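Textiles and Care, Unit 7
Cotton Knits: Structure, Shrinkage and Wrinkling

Reading for this unit: the course packet, sections on knit structure and finishing. Bring one old cotton T-shirt to lab. It will be cut.

Woven and knit fabric

A woven fabric has two sets of yarns that cross at right angles. The lengthwise yarns are the warp and the crosswise yarns are the weft. A knit fabric is made of loops. Each row of loops is pulled through the row before it.

Loops can change shape, so a knit stretches even when the yarn itself does not. Most T-shirts are jersey, a single knit with small V shapes on the face and short curved bars on the back. Cut jersey curls at the edges. The top and bottom edges curl toward the face, and the side edges curl toward the back.

Terms to know

Wale: a column of loops running the length of the fabric.
Course: a row of loops running across the fabric.
Gauge: how closely the needles are set on the machine.
Skew: courses that slant instead of running straight across. A twisted side seam is a common sign.

Some history

Hand knitting is much older than machine knitting. The stocking frame, built in England by 1589, was the first knitting machine. In our timeline exercise, use 1592 as the start of the first period, and place the stocking frame just before it.

Why cotton shrinks

Most shrinkage in a cotton knit is relaxation shrinkage. The fabric is pulled lengthwise during knitting, dyeing and finishing, and the loops are held in that long, narrow shape. Water and tumbling let them return to a shorter, wider one. A shirt often loses more length than width for this reason.

Lab samples

We use three jerseys this term: Colla, Vinico and Halász. Each is cut from the same roll for all sections. Label every piece on the back and mark the wale direction with an arrow before washing. Record length and width separately.

To find percent shrinkage, subtract the washed length from the starting length, divide by the starting length, and multiply by 100. A piece that goes from 685 mm to 650 mm has shrunk 5.1 percent. Do the same for width. A negative result means the piece grew.

Why cotton wrinkles

Cotton fibers are held in shape partly by hydrogen bonds between cellulose chains. Moisture and heat loosen these bonds. If the fabric is folded while they are loose, they form again in the folded position. Ironing uses the same process to set the fabric flat. Knits usually recover better than plain woven cotton, but they still crease where cloth is bunched or pressed.
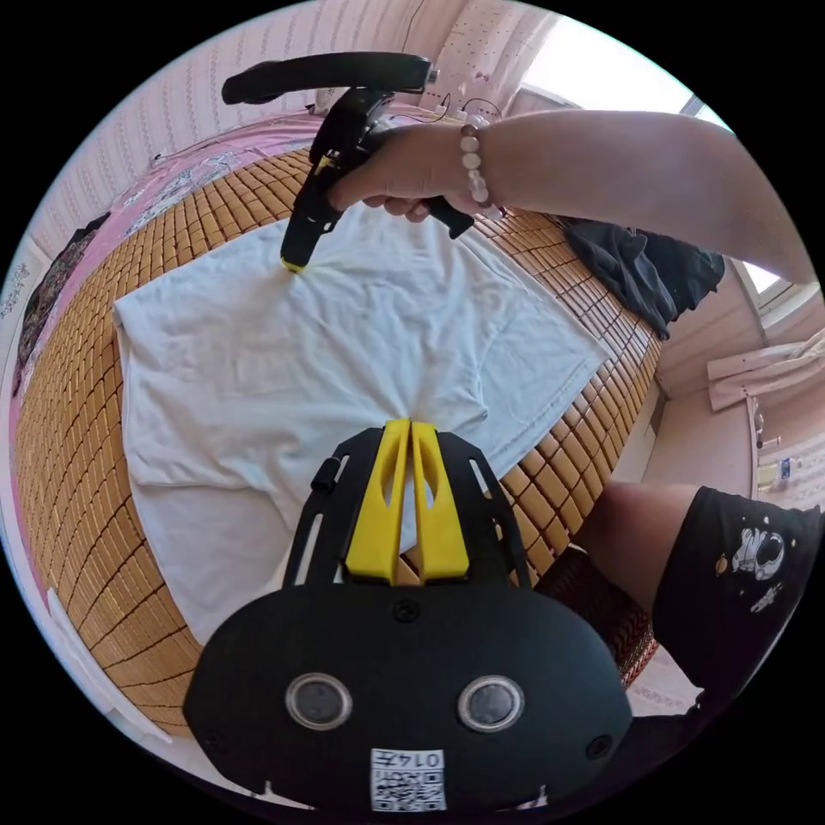 Drying and handling

Lay knits flat or hang them from the hem. Do not hang a heavy wet knit by the shoulders. Smooth the fabric with an open hand, working along the wales, and do not pull at one point. Let test pieces rest flat overnight before measuring.

Due December 20, 2019

Hand in the shrinkage table for all three jerseys, one paragraph on skew, and your answers to the packet questions on page 69. Staple the fabric pieces to the last sheet, face side up.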